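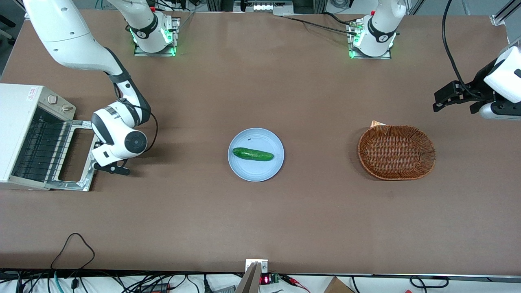

20 février 2019

Reprise ce matin du nettoyage des postes de l'atelier de Fluvville. Le problème est toujours le même : Ziro, l'ancien utilitaire de sauvegarde, ne se désinstalle pas proprement sous Windows 7. Le programme disparaît de la liste, mais le service redémarre à l'ouverture de session et recrée son dossier dans ProgramData. Pour les essais de copie, il me fallait un fichier témoin facile à reconnaître d'un coup d'œil dans l'explorateur : j'ai créé un fichier temoin.jpg et je l'ai mis dans le dossier surveillé. Si sa vignette réapparaît dans le dossier de destination, c'est que Ziro tourne encore.

Poste utilisé : la tour Diekmann du fond, 4 Go de mémoire, Windows 7 SP1 64 bits. Point de restauration créé avant de commencer. Antivirus laissé actif.

Essai 1. Désinstallation par le panneau de configuration. La fenêtre de progression va au bout, message de fin normal, redémarrage demandé et accepté. Après redémarrage, plus d'entrée dans Programmes et fonctionnalités, plus de raccourci sur le bureau. Le service est toujours présent dans services.msc, en démarrage automatique, état « Démarré ». La vignette est revenue dans la destination au bout de deux minutes.

Essai 2. Retour au point de restauration. Arrêt du service avant de lancer la désinstallation. Même résultat après redémarrage. Le désinstalleur ne supprime donc pas le service, qu'il soit arrêté ou non. J'ai relevé dans le Planificateur de tâches une tâche nommée « Ziro Check », déclenchée à l'ouverture de session et répétée toutes les 300 secondes. C'est elle qui relance le service quand on le coupe à la main. Je ne l'avais pas vue la semaine dernière : elle est rangée dans un sous-dossier et non à la racine.

Essai 3. Retour au point de restauration, puis dans l'ordre :
désactiver puis supprimer la tâche « Ziro Check » ;
arrêter le service ;
lancer le désinstalleur, refuser le redémarrage ;
ouvrir une invite de commandes en administrateur et supprimer le service avec sc delete ;
supprimer le dossier restant dans ProgramData et celui dans AppData\Local ;
redémarrer.

Cette fois le service n'est pas revenu. Destination vidée, attente de 12 minutes, rien. Deuxième redémarrage, toujours rien. Le dossier dans ProgramData n'a pas été recréé.

Restes dans le registre : 89 entrées contenant le nom du programme, presque toutes sous Classes (associations de fichiers .zro et menu contextuel). J'ai exporté la branche avant de toucher à quoi que ce soit, l'export est sur le partage dans le dossier Diekmann. J'ai supprimé seulement celles du menu contextuel, qui laissaient une ligne « Restaurer une version » sans effet au clic droit. Les autres ne gênent pas, je les laisse.

Espace récupéré sur C: à peu près 400 Mo, surtout des journaux. Le fichier journal principal n'était jamais purgé.

À noter pour ceux qui feront les autres machines : ne pas utiliser le nettoyeur automatique qui traîne sur la clé USB grise. Il propose aussi de supprimer des bibliothèques partagées, et sur le poste d'accueil le logiciel d'étiquettes ne démarrait plus après son passage. Il a fallu le réinstaller.

Sur le portable d'Arnarport, la version de Ziro est plus ancienne et la tâche planifiée n'existe pas. Le service est relancé par une clé Run dans HKLM. La procédure doit rester la même pour le reste, mais je ne l'ai pas testée. Vérifier aussi le dossier Démarrage du menu, au cas où.

Question encore ouverte : les archives .zro du partage. Sans le programme on ne peut plus les ouvrir. Avant de passer aux autres postes, garder une machine avec Ziro installé, hors réseau, le temps de tout extraire. La vieille tour près de l'imprimante peut servir, son disque a assez de place.

Reste à faire :
écrire le petit script .bat pour l'essai 3 (tâche, service, dossiers), sans la partie registre ;
le passer sur le portable d'Arnarport après avoir remplacé la suppression de tâche par celle de la clé Run ;
retirer temoin.jpg du dossier surveillé sur le Diekmann ;
effacer les points de restauration d'essai quand tout sera validé.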